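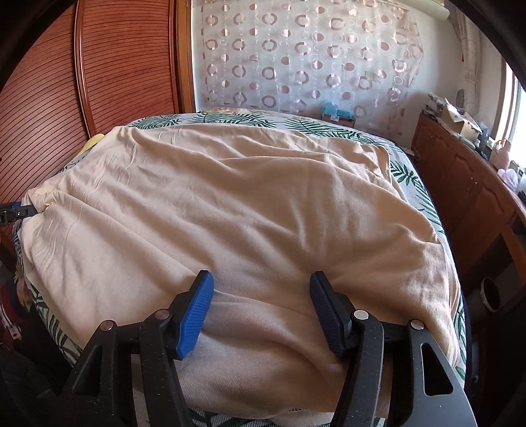 About Uleo

Uleo is a small workshop in Giscombe. We set up, look after and repair hand-held gripper tools, the kind that a person carries by hand to record how a household task is done. The recordings are later used for teaching robots. Most of our work is with one model, which we call the Geta.

We opened in November with one bench and a borrowed set of gauges. Today we keep 18 Geta tools in circulation, always in pairs, one for each hand. They go out to ordinary homes and are used for making beds, folding clothes and putting things in order. When they come back, we open them.

How we look after a Geta

Every tool has two jaws, and each jaw moves on a linkage with pivot pins. The pins are the first thing we check. A pin that has play of even a small amount lets the jaw tip wander, and then the recorded opening does not agree with the real one. We change the pins after 500 hours of use. The old ones are measured and the results are written in the book of the tool.

The second thing is the pads. They are ribbed so that they can hold cloth, and cloth is hard for them. Blankets and plush toys leave fibres between the ribs. We brush the pads dry, along the ribs, and wipe them with a damp cloth. No solvent is used, it makes the surface hard. A worn pad is replaced together with its partner, also if the partner still looks good.

After this comes the camera. We clean the lens, tighten the mount and take a short test recording with the jaws fully open and fully closed. If the jaw tips do not stand in their usual place in the view, the mount is loosened and we begin again. It is slow work – nearly one hour for a pair. 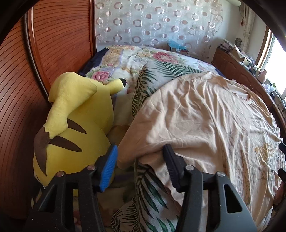 Geta grippers during bedroom work, with the jaws of the nearer one open.

Dust on the black arms is normal in home use and does no harm there. Dust in the joints is another matter, and we ask our customers to keep the tools in their case between sessions.

Repairs

Bent bars, loose screws and broken cables are repaired in our own workshop, in most cases within 6 working days. We keep spare parts for all Geta tools, including the first series. Please write the tool number on the parcel and tell us in a few words what the tool was doing when the fault came.

Uleo, Tillman Yard, Giscombe | Contact | © 2021 Uleo | Page updated 27 September 2021 | Back to top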